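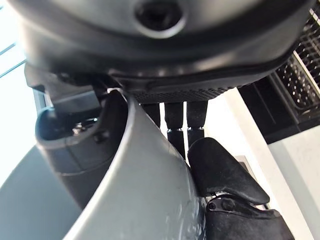 ## Count the differences, then the examples

Most reports on a learned manipulation policy give one figure early on, and it is the number of demonstrations. Ours did the same. The set we collected at Stenorness held 641 of them, and that number went on the front page of the summary, in the funding note and in every talk. I now think it was the least useful thing we wrote down.

A demonstration is a recording of joint angles, hand commands and camera views from the moment the operator takes control to the moment they let go. If an operator repeats the same grasp on the same cup from the same starting pose, the second recording adds a little noise to the first. The ninetieth adds almost nothing. A set can grow for weeks in this way while the policy trained on it stays where it was.

My argument is that a collection plan should be written in terms of what varies, and the total left to follow. We kept a table in Wekel, our logging tool, with one row per factor: object, grasp, start pose, light, background. Each factor had a short list of permitted values. Operators were given a combination and recorded five demonstrations of it before moving on. The rate per hour fell, and there were complaints.

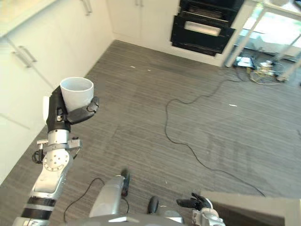

The object list is where plans are usually too thin. People pick things that differ in ways a person would notice, such as colour or pattern, and leave alone the ones that matter to a hand. A plain white cup, if it has no handle, can be taken low on the body with the thumb brought across the front, and the grasp can be much the same whichever way the cup is turned. Put a handle on it and the rotation becomes a factor, with its own row and its own values. The two objects may look alike to a vision encoder at low resolution. That is a good reason to have both in the set, in near equal numbers, and to label them separately.

Aurelio Sepúlveda, who ran the training side, held the opposite view for most of the project. His position was that labels are expensive, that a large enough model will sort out the factors for itself, and that operator time should go into volume. This is a fair position if volume is cheap. At six demonstrations per operator per half hour, including resets, it was not cheap for us. He also pointed out that a table of factors only contains the ones somebody thought of, and I have no answer to that.
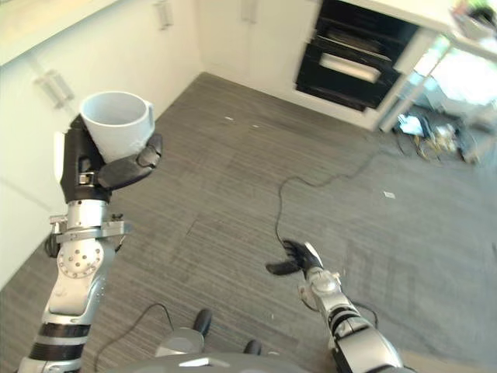

Background is the factor I would treat differently next time. The Biline protocol, which we followed to begin with, asks for a cleared floor and a fixed view. We dropped that clause in April. A policy that has only seen bare floor will treat anything new in view as a signal, and working rooms are full of such things. A black cable lying across grey striped carpet, with a scrap of white paper near it, has no bearing on how a mug should be held, and the policy can only learn this from examples in which such items are present and the correct action does not depend on them. They should also move between recordings. A cable that keeps the same curve for a whole batch is a landmark, and the model may well use it as one.

The idle arm needs a rule as well. In a one-handed task the second arm has to be somewhere, and operators drift into habits about where. If it always rests in one place, its pose carries information about who was operating, and through that about how the grasp will be made. We logged its pose from the start but did not vary it. Lamrani, the later set, does vary it, and I would keep that change even at the cost of fewer objects.

The check I would ask for in any report is simple. Remove one value of one factor from the training set, retrain, and test on the value removed. Do this for each factor in turn and print the results next to the total.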